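**Right handheld gripper closes late, left one fine. Jaw or cable?**

**ridton_bench** wrote:

Got a pair of the black handheld grippers, the ones with the triangle plate on top. Left one perfect. Right one lags on close, you squeeze and the logged opening trails behind the fingers. Worse after lunch, no idea why. 1,617 takes on this pair so far, never opened up.

Tried so far:

- swapped ports at the PC, lag stays with the right gripper
- re-zeroed both, jaws fully shut, then fully open
- blew out the finger joints
- new zip ties on the cable

Before I take the jaw apart, anything I'm missing?

---

**khepburn** wrote:

Cable. It's always the cable. Where does it leave the grip? If it hangs straight down over the front of the desk the whole weight pulls on the connector every time you reach forward. Put a loop in it and tie it to the handle.

Kenneth Hepburn

---

**laskowska_lab** wrote:

Disagree. A bad cable gives you dropouts, gaps in the log. A smooth lag is mechanical or it's the filter. Check somebody didn't leave the smoothing turned up on one side only. We lost most of December to that.

---

**ridton_bench** wrote:

Smoothing is 2 on both, checked just now. No gaps in the log either. And yes the cables go down past the front edge, both of them, same way. So why only the right?

---

**khepburn** wrote:

Because you're right handed and you yank it more. Swap the actual cables between grippers, not the ports. Takes a minute.

---

**UPanasiuk** wrote:

Did the plate screws on the right get tightened lately? On ours the plate sits close over the jaw linkage and if you crank the screws it pinches. Fingers still move but the sensor link drags. Back the front two off a quarter turn, try again. Then threadlock, the weak one, tiny drop.

Also the warm afternoon thing fits. Grease gets thin, runs off, pivot goes dry.

-- Ustyna Panasiuk

---

**skandance_tom** wrote:

Whatever you do dont use spray oil on the pivots. It creeps into the sensor. Dry PTFE, on a toothpick, wipe off the rest.

---

**laskowska_lab** wrote:

Quarter turn off the plate screws and your calibration is gone. Plate moves, everything mounted to it moves. Redo the whole offset after, not just the zero.

---

**UPanasiuk** wrote:

Yes, redo it. Takes me ten minutes. Still better than a pinched link. I don't see why people are scared of that step.

---

**laskowska_lab** wrote:

Not scared, have just seen 253 takes binned becuase somebody skipped it.

---

**ridton_bench** wrote:

OK 09/04/2025 update, did both.

Cables swapped: no change, lag stayed on the right gripper. Sorry Kenneth.

Plate screws: front two were very tight. Mine, I think, from when I refitted the plate. Backed them off, dry PTFE on the pivots. Lag went from 65 ms to almost nothing. Full offset redone after, twice, the first time I bumped the stand and had to start over.

Running the soft pouch now as a check. It's good for this, squashy, so a late close shows up straight away in the log. Hard blocks hide it.

---

**khepburn** wrote:

Fine. Still put a loop in the cable.

---

**ivley_m** wrote:

What torque on the screws? "Quarter turn back from too tight" isn't a number.

---

**UPanasiuk** wrote:

Don't have one. Snug with the short end of the hex key, two fingers. If someone has a proper figure post it please.

---

**skandance_tom** wrote:

We use a driver set as low as it goes and even that is a bit much imo. Paint a witness mark across each screw head so you can see if it walks.

---

**laskowska_lab** wrote:

Witness marks yes. And write the offset date on a bit of tape on the handle. Would keep checking the lag every morning for a week before calling it fixed.

---

**ridton_bench** wrote:

Will do, marks and date. Loop goes in tonight too, ok ok. Photo from the desk attached. If anyone spots the plates sitting wrong shout.
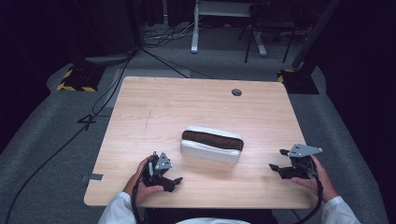

*both grippers up to the pouch, plates on top*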